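Home Services > Newsroom > Equipment and Purchasing

Trisberg Puts Off Order for Tidying Robots, Publishes Its Buying Terms Instead

TRISBERG, Jan 22, 2019 – Trisberg, the serviced-apartment operator, said today that it will not place a fleet order for household robots this year. The company has set aside money for a paid trial of two machines and has published the terms any supplier will have to meet before the talk turns to larger numbers.

The decision follows a budget review that began in October, when three suppliers were asked to quote for robots able to put away shoes, slippers and other small items between guest stays. Trisberg runs 129 apartments. All three quotes assumed one robot for every few units and a saving in staff hours that the company's own purchasing team could not reproduce.

"We were shown very nice slides," said Oda Bråten, head of purchasing at Trisberg. "Then we asked what happens when a shoe has a soft collar and falls over, and the slides stopped being much help. I am not going to sign for a fleet on the strength of a video with music on it."

Shoe storage was picked as the test job because it looks easy and often isn't. A pair has to stay together, face the same way and end up on the right level of the cabinet. Stiff soles are one thing to grip. Plush and knit are another, and guests bring all of it. 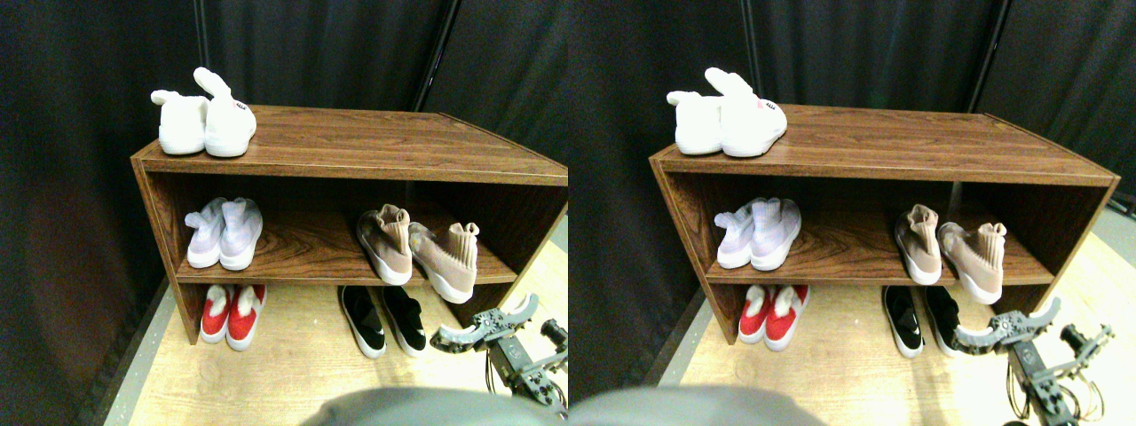

Suppliers tend to quote for the arm and leave the rest for later, according to the review. Gripper fingers, spare cables, floor protection, software renewals and the hours spent by a technician on site were missing from two of the three offers, or listed as "to be agreed." Trisberg now wants every one of those lines priced before a trial starts.

The published terms ask for 600 attempts at picking up and placing footwear, logged in full, failures included. At least 40 different pairs must be used, and the supplier may not choose them. Any attempt where a person steps in counts as a failure. Low shelves and the floor space under a cabinet are part of the test, as is poor light.

Kaneo, one of the suppliers that quoted last fall, has agreed to the terms. Skjelbred has asked for more time. The third bidder withdrew.

"They are strict, and a couple of them hurt," said Joar Isaksson, sales manager at Kaneo. "We would still take them over another year of demos that lead nowhere."

The trial will be held at the company's Brultommont property. Ottar Granström, who manages the building, has asked that cleaning staff keep their normal hours throughout – the budget makes no allowance for savings until the logs have been read.

A decision on further spending will be made once the results are in. If they are poor, the money goes back to the general maintenance budget.

Suppliers can request the full terms from Pui-shan Hung in the Trisberg purchasing office.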